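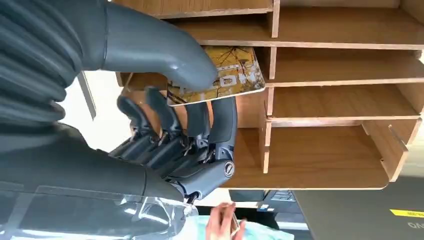
Four fingers, one thumb, one yellow thing, one shelf. Chores, 2020s style.

Right, a thread on whether the machines can do the tidying yet, as several of you have asked and one of you has asked in capital letters. Short version: depends how you feel about tidying one item before lunch.

My patch, for new people: I write about warehouse and household automation for anyone who has ever been told their job is going. I've been doing it long enough to have been wrong in both directions.

Start with the shelf. Putting a flat thing on a shelf is what we ask of a four-year-old. You pinch it, you tip it, you find the gap, you push. At no point do you think about your thumb.

A robot hand has to think about its thumb the whole way. Too light and the thing slides out. Too hard and you've bent the cover. And once it's half into the slot, the shelf starts pushing back, and now the hand has two arguments going at once.

Look where the thumb is, by the way. Pressed on the upper edge, fingers curled in from the other side. That's a decent grip! I've seen people in bookshops do worse.

There's also a human hand just by the robot's wrist. I'd like every robot brochure to be made to print that hand at actual size.

I spent part of August reading the claims. Lustach says its home model can "manage everyday storage". I wrote to ask what it stores. They sent me a very nice PDF about the future.

Stendex were better. They gave me a number: 400 tries at putting one flat item in one open slot, 243 of them good. I've done the sum so you don't have to. It's a bit over 60 per cent.

Now picture your kitchen at that rate. Four plates in every ten are somewhere other than the cupboard. You'd ask a lodger like that to leave.

But (and I do mean this) a few years ago I wouldn't have been given a figure at all. I'd have been given a video with music on it, speeded up, and a cut just before the plate arrived.

Fadwa Berrada, who ran returns at a parcel depot and now gets paid to tell firms which bits of their floor not to automate, has a test I've stolen. She asks how long the machine goes before a person has to walk over to it. Never mind how fast it is. Count the walks.

She says most shops get this backwards. They buy on speed, then find they've hired someone to stand next to it. That someone used to do the shelving.

Her other point, which I liked less as it spoils several of my jokes: depots don't need hands. Boxes are boxes. A sucker on a stick has been shifting boxes perfectly well for years and has never wanted fingers. It's the odd stuff that needs fingers. Books, socks, a colander.

And homes are all odd stuff. My own hall cupboard contains a tent, a fondue set and what I believe is part of a pram. I can't get anything into it and I've had decades of training.

Someone's bound to bring up Escobar, the laundry folder. Yes, it folds. It folds towels, if the towels arrive flat, singly and the right way round. By the time I've arranged a towel like that I've folded it.

Price, then. The Zondia arm, which is only the arm, hand sold separately like batteries at Christmas, was quoted to me at 2820 pounds. For that you could have a cleaner in for a good long while, and she'd do the skirting boards and tell you about her sister.

A few replies already, so taking them in a lump:

"Surely it just needs more practice." Maybe. Stendex say 2591 practice runs went in before that test. I've put fewer books than that on a shelf in my life and I hardly ever miss. I don't know what follows from it, except that practice means something different to them than it does to us.

"Why fingers at all, why not a clamp?" Fair. For a shelf of identical books I'd take the clamp. For the cupboard with the tent in it, send fingers, and possibly a priest.

"My dishwasher is a robot." It's a wet box and I love it. It also won't load itself, which is the only part we row about in this house.

So, where I've got to. Sorting one sort of thing into one sort of gap: nearly, with somebody close by. Shop-floor restocking of tins at night: I'd believe it in a few places. Tidying a child's bedroom: no, and I wouldn't send a person in either.

I've asked Stendex if I can bring my own objects next time. They said yes, within reason. Taking suggestions for what's within reason. The colander is already in the bag.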